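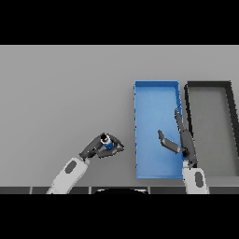
Simulator station at the Vinura open day — can visitors drive it?

Posted in Visits and Open Days

Hinrichs84
Taking my daughter to the Vinura open day in September. The two-arm sorting demo with the blue bin is on the program. Does it run by itself, or do visitors get a turn?

Mathias Moser
You get a turn, around 11 minutes each. Sign up at the front desk before 10 a.m. — the list fills early. It's all simulated, so she can drop the little bottle or can as often as she likes. The hands have jointed fingers and take some getting used to.

melline
we went last year, parking was bad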